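Is bottled simple syrup worth it, or is my neighbor wasting her money?

Posted by Hsin-yi Yang in Home Bar and Party Drinks

My neighbor swears by a bottled simple syrup she orders from a company called Dalineck. She says it is "rounder" than what you make at home. I have looked at the label and it is sugar, water and a preservative. I have made mine in a saucepan for years, equal parts sugar and water, and I can't say I ever felt it lacked roundness.

We are hosting a get-together on our block in July and she wants me to split a case with her. Before I hand over money I would like to hear from people who have used both. Is there any real difference in a drink? And is it true that homemade goes bad in a few days? Mine has always seemed fine, but I also don't keep it very long, and the last batch did get some cloudy bits floating in it that I didn't love.

Please don't tell me it depends on my taste. I'm asking for yours.

2 replies

Bashir
Member, Clumport

Bottled is better. I use it all the time and never have any problems with it. Homemade always comes out different and you have to stand there stirring. Life is short. Also you can get the flavored ones, the vanilla is good in coffee.

Phyllis Ashworth
Regular contributor

I'd want a lot more than "rounder" before I bought a case of anything. That is a word people use when they have already paid.

Sugar dissolved in water is sugar dissolved in water. If two syrups are the same strength and both start from plain white sugar, I don't believe your neighbor could pick hers out of a pair of drinks, and you could find out in five minutes with a couple of glasses and a dish towel over the bottles. What she may be tasting is strength. Plenty of bottled syrups are made richer than the one-to-one you're making, and if she pours the same amount from each, of course hers tastes fuller. It has more sugar in it. You can get there by using 2 cups of sugar to one of water. Use less of it in each drink and you're set.

Bashir says homemade comes out different every time. Mine did too when I was scooping sugar with a coffee mug and boiling the pan while I answered the phone. Boiling drives off water, so you end up with something thicker than you meant. Warm it just until the sugar is gone and take it off the burner. Or skip the stove, put both in a jar with a lid and shake it now and then. That works for the one-to-one kind. The rich one really wants some heat.

Now the keeping part, where I think the bottle people have half a point. The cloudy bits you saw were most likely the start of mold or yeast, and I'd have thrown that batch out. A one-to-one syrup is thin enough for things to grow in. I've read that it's good for a month in the refrigerator and I've read that it's good for a week, and the people saying so never seem to mention how clean their jar was. I go by two weeks for the thin kind, in a jar I've scalded with boiling water, and I label the lid. The rich kind lasts longer. I have heard the trick of adding a spoonful of vodka and I do it sometimes, though I couldn't prove to you that it helps. And if anyone drinking it doesn't take alcohol, leave it out.

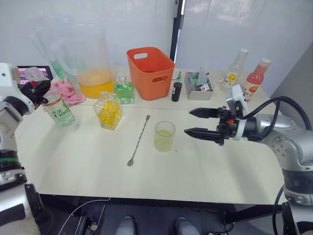
For a party none of that matters much, as you'd make it the day before and use it up. Pour it into something with a narrow spout and put it where people are mixing, with a spare in the refrigerator. Keep it capped outdoors or you'll be feeding the wasps.

As for the flavored ones, I bought a Sitov ginger syrup once and it tasted like a candle. Slice some fresh ginger into the warm pan, leave it for half an hour and strain it. Same with mint, only for less time, or it goes grassy and a bit brown.

I'll give the bottled stuff this much – the preservative does its job, and if you make one drink a month it might make sense to have it in the cupboard. Read the label though, some of them still want to go in the refrigerator after opening. A whole case for one afternoon, no. Let your neighbor buy hers and you bring a jar.

Reply from Hsin-yi Yang

Thank you, Phyllis. I did the dish towel thing with her last night, using the two-to-one. She got it wrong and then said the ice was affecting it. I'm not splitting the case. One thing I'm still unsure of: does it matter if I use the raw brown sugar I have left over?

Reply from Phyllis Ashworth

It'll work, but it will color the drink and taste a little of molasses. Fine with rum, I wouldn't put it in lemonade. It takes longer to dissolve too, so keep stirring until you can't feel any grit on the bottom of the pan.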